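How to break down game film when you have no staff

Quick version, practice starts at 4 and I still have cones to put out. This is for high school and rec coaches doing it alone.

First pass – no pausing. Watch the whole game at normal speed, phone in another room. Write down nothing. Hard, I know.

Second pass, offense only. Down, distance, formation, result. Four columns, thats it. Use abbreviations you'll still understand in December.

Stop at 65 plays. More than that and you start seeing what you want to see.

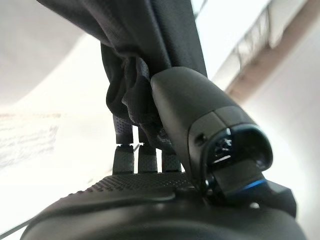
Leszek Zawadzka wrote in to say he does defense first, every time, and that his kids only sit still for 20 minutes of clips so he cuts everything to fit. Fair. Try it his way if your defense is the problem.

Third pass, pick your clips. 2 good ones for every bad one. Kids shut down otherwise.

Name the files by down and distance, not by player. Learned that one teh hard way.

Show it before practice, lights on. Then go walk through the same plays on the field right after.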